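November, notebook, late afternoon

Picking up from the feed audit notes. Nusrat got the new test accounts running this morning and I am very pleased with how clean the logs look! We now have 32 accounts on Zilia, all signed up as 13-year-olds, all with the default privacy settings left exactly as they came. The question for this round is still the narrow one: if a new teen account does nothing but follow one hobby, how long before a stranger's profile gets pushed at it under "people you may like"?

Kamrul wanted a second set on Ulomero so we can compare. I said yes, but only after we fix the sign-up script, which still skips the birthday screen on one path and leaves the account with no age at all. Those accounts are useless to us. Found two of them in yesterday's batch and threw both out.

Early numbers from Zilia: 675 suggestions logged so far, and 147 of them point to profiles with no mutual contact of any kind. That is a lot more than I guessed on the whiteboard (my guess is still up there, please leave it, I deserve it). What's really interesting is the timing. Most of them come in the first 15 minutes after sign-up, before the account has liked or posted a thing, so the hobby can't be doing much of the work. My money is on the contact upload screen, which has the "allow" button big and the "not now" link tiny. Hauke thinks it's the town field. We have a small bet on it.
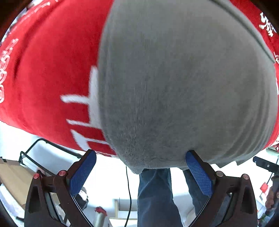 The photo-sharing part of the study is the piece I've been looking forward to most. Shanthi's parent guide tells families to check what is in the background before a kid posts anything, and we want to know what the sites themselves do with a picture once it is up – do they strip the location data, do they suggest tags, do they show it to people outside the friends list? For that we need plain upload pictures with no faces, no street signs and no school names. If the tagging tool still comes up with a place or a name for something like that, we know it got it from the account and can go look for where.

Settings for the upload run, so I don't forget again:
Location services on for half the accounts, off for the rest.
Captions left blank.
Audience on whatever the site picks. Do not touch it, even if it says "everyone".
Save the settings page before and after each upload.

Rezaul read through the draft consent page for the family interviews and marked it up heavily, all good catches. "Personalized content" is gone, it now says "posts and ads picked for you". Much better! He also asked whether we tell parents which sites we tested. I think we should, by name, with the month next to it, given how often the menus move. Zilia has shifted its block button once already while we were writing the instructions for it.

Still open:
Wijesinghe export tool drops the time stamp when a suggestion is hidden. Kamrul is looking at it.
Ask Hauke for his town field list.
Sign-up script, birthday screen. Mine, tonight if the build finishes.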